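I have grown suspicious of big demo counts, and the Nevthorpe result made it worse in the best way. Gifty Quaye's group trained a connector-handling policy on 45 demonstrations and put it up against one trained on 1000. The small set won – and I was thrilled!

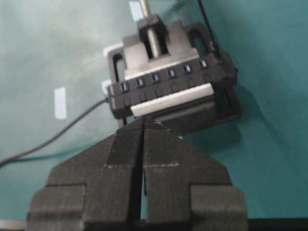 What she did was choose. Every one of the 45 starts from a pose where the older policy had failed, so the wrist view is full of awkward angles, cables and shadows. Kwadwo Kpodo argues that 11 failure types is too narrow a base, and he may be right about other parts. I'd still love to see more labs try it before they book another month of recording. Quansah starts in April, and I can't wait.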